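Soler 2066 Singing Bowl Set: Review

Category: Meditation and Altar Goods

I sit for a short time most mornings, and until this winter I used a phone timer to start and finish. It worked, but I didn't like having the phone next to me, and I kept reading messages when I reached over to turn it off. In February I ordered the Soler 2066, a small metal singing bowl that comes with a cushion and a striker. I have used it daily since then, and this review covers the bowl, the two accessories and how it was packed.

I bought it from Gruver, a shop that sells incense, altar cloths and bells by mail. They carry the bowl in two finishes, plain and dark. Mine is the plain one. I paid the full price and have no connection with the shop or the maker.

What comes in the box

The bowl arrived inside its own cushion, with paper stuffed in the middle and a cardboard sleeve around the outside. The striker was taped to the sleeve, and the tape left a sticky patch on the handle that took some rubbing with cooking oil to remove. There was a folded sheet with instructions for striking the bowl and for making it sing by running the striker around the rim. The print is very small. There was no dent or scratch on the bowl.

The bowl fits in the palm of my hand with my fingers slightly curled. It is heavier than it looks. The walls are fairly thick, and the outside has light hammer marks all over. I can't say whether those are from hand work or a machine. The shop page says handmade, and the rim on mine is a little uneven, so I am willing to believe it. The inside is smooth and has no pattern or lettering, which I wanted. A lot of bowls in this price range have symbols etched into the bottom, and I'd rather leave that to people who know what they mean.

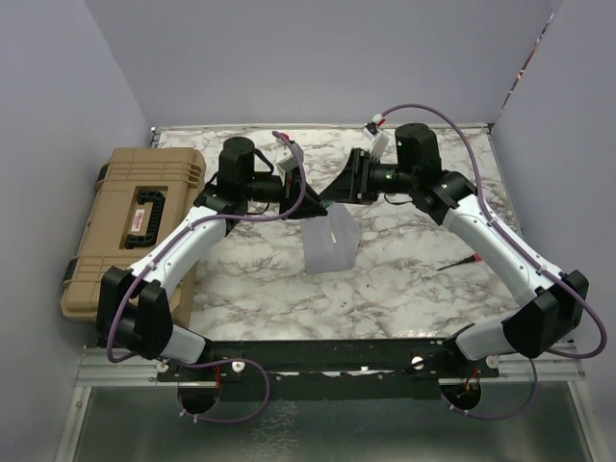
Sound and Playing

Struck on the side, just below the rim, the bowl gives a clear middle note with a lower one under it. The lower note lasts longer. On a quiet morning with the heat off I can follow it for 14 slow breaths before I lose it, and I use that as the start of the sitting. When the furnace is running it disappears much sooner.

Where you hit it matters. Too close to the rim and you get a sharp ping that is unpleasant in a small room. Too low and it goes dull. I settled on a spot and now find it without looking. A light tap is enough. The sheet says to strike "firmly," and I would ignore that.

Making it sing took me longer to learn. For the first several tries I got a rattle, from the wood skipping along the metal. Going slower and pressing harder fixed most of it. The uneven part of the rim still catches now and then, always in the same place, and I have to ease off as I go past it. If singing is your main reason for buying a bowl, a larger one would be easier to control. For marking the beginning and end of meditation or a chanting session, this size is fine.

The Striker

This is the weakest part of the set. It is plain wood with a strip of suede glued around one end. The suede side gives the softer tone and I use it nearly all the time, but the edge of the strip began to lift after a few weeks. I pressed it back with a drop of craft glue and it has held so far. The bare wood end is good only for a loud strike.

I also tried a padded mallet from Isside that I already had for another bowl. It brought out the low note better and cut the ping almost completely. If you have a padded mallet, try it before you judge the sound.

The Cushion

The cushion is a ring of dark red fabric with a firm filling. It holds the bowl steady and doesn't muffle it. The seam is neat. The color rubs off if it gets damp – I set mine on a white altar cloth after wiping the shelf and had a pink ring to wash out. Put something under it for the first month or so.

Compared With the Juston Bowl

The other bowl I own is from Juston. It is thinner, lighter and costs less. It sings more easily, and a beginner would probably have more fun with it. The tone is higher, though, and it fades fast. I keep that one in the spare room for evening use and have left the Soler on the shelf where I sit.

Care

I wipe the bowl with a dry cloth after handling it, as fingerprints show up on the plain finish. I haven't polished it. The instruction sheet says lemon juice and salt can be used on dark spots, but I haven't had any yet.

Rating

Bowl: very good
Striker: fair
Cushion: good, watch the dye
Packing: good, apart from the tape

I would buy the bowl again. Gruver also lists it without accessories, and if you already own a cushion and a mallet, that is the one to order.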